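Rerkaswood student robotics project, summer thread. Posting the working notes here so they stay in one place. 1/9

Task for the term: pick up a small object from a table, move it, put it down within tolerance. The rig is called Drutik. The grading sheet allows 20 mm of placement error. 2/9

We collect demonstrations by hand with a gripper tool and a wide lens. Target is 100 clean demonstrations per object. As of July 16, 2023 we have 49 for the first one. 3/9

Frame count after trimming is 2,437. Most of what we trimmed was the start of each take, before the gripper moves. 4/9

Logging goes through Trulow, a script written by last year's group. It drops a timestamp if the disk is busy. We now write to a local folder and copy at the end of the session. 5/9

Calibration: the lens bends straight lines badly towards the rim. We fit the distortion once per session and check it against a table edge. Residuals were worse with the overhead lights on full. 6/9

Glare on pale wood is the next problem. A blown-out patch mid-table hides surface detail, and the tracker loses features there. Matt cloth under the object is on the list to try. 7/9 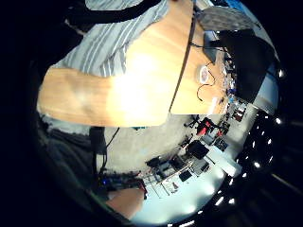 Konstantinidis
Student project lead, Drutik

Tape roll and black cable on the right-hand panel, monitor behind. The dark seam between the two panels is a usable line for the distortion check. 8/9

Next session: second object, same table, lights dimmed by one step. Cable to be taped down before the first take. 9/9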